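Sandotard Headset Users' Group
Minutes of the meeting held on 5/29/22 at the Trostholm building

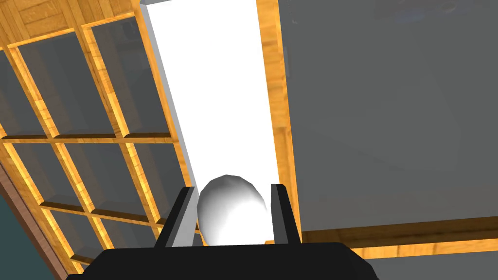 The minutes of the previous meeting were agreed with one correction: the loan period for headsets is 9 days, as printed on the form.

1. Membership
The group now has 62 paid-up members. Renewal notices will go out by email again. Three people have asked to join at the reduced rate and were accepted.

2. Hollmann headsets
The second pair arrived with the nose pads missing. Hollmann has agreed to send replacements but gave no delivery date. Members who wear glasses reported that the display sits too low – the secretary will write to the firm and ask if the longer arms can be bought separately.

3. Gidora app
The latest update drains the battery faster on older phones. Members were advised to leave location sharing switched off until it is fixed. A request for an offline map had been sent in and no reply had come. It was agreed to try once more before November.

4. Money
The balance stands at almost £272 after room hire. A spare charging case was approved, to be bought second-hand if possible.

5. Filming in public
A shop in Trostholm has asked customers to remove smart glasses at the door. The group's own guidance says members should do so when asked – no change was made. The wording will be moved to page 2 of the handbook.

6. Any other business
The request for a beginners' evening was held over to the next meeting.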